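**Call for participants: the Plekgate kitchen-table recipe project**

We are looking for home cooks who still make something they learned from an older relative, neighbor or friend, and who would be willing to tell us about it. You don't need to be a good cook! One of our favorite contributions so far came from a man who has made the same potato soup since college and cheerfully admits it has never come out the same way twice.

The project started in Plekgate with a box of index cards and has grown into a collection of 469 recipes, nearly all of them handwritten at some point. What we'd love now is the talk that goes with them. Who taught you? What did they measure with? Which step did they leave off the card, and how did you find out? In February we begin recording those stories, and we have room for plenty of new voices.

**What taking part involves**

- One conversation of up to 90 minutes, at your place, at our office on Figueroa Street, or by phone
- A copy of your recipe in whatever state it's in (stains welcome, and so are recipes that were never written down)
- A short follow-up call, so you can fix anything we got wrong

If you'd like to cook while we talk, wonderful – people remember a lot more with a spoon in their hand. We'll pay for the groceries either way, and everyone who takes part gets a $40 thank-you and a printed copy of the finished book.

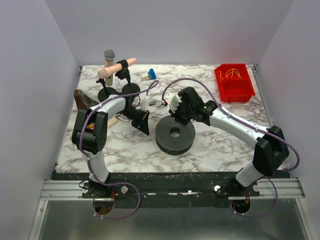 *Photo: Plekgate recipe project*

**Who we'd like to hear from**

Anyone 18 or over who lives in Plekgate, Hornodden or the towns along the Gredero road. We have lots of cakes and pickles already (please don't let that stop you, we will always take more pickles) but very little on breakfast, camp cooking, or what people fed a crew at harvest time. We are also short on stories from Hornodden, where I know for a fact that there are at least two opposing schools of thought on dumplings.

If English isn't your first language, come anyway. We have interviewers who speak Spanish and Portuguese, and we can usually find someone for other languages if you give us a couple of weeks. Bringing a daughter, a cousin or a friend along is fine too, and they often end up with the best stories.

**What happens to your story**

You choose whether we use your full name, your first name or no name at all. The recordings will be kept in the reading room at Figueroa Street, and a selection will go into the book. You can change your mind any time before it goes to the printer.

**How to sign up**

Stop by the office between 10 a.m. and 4 p.m. and ask for Lachlan Urquhart, or leave a note in the green mailbox by the door. Tell us your name, the best way to reach you, and the dish. One line is enough. I answer every note myself, usually within the week, and I can't wait to read yours.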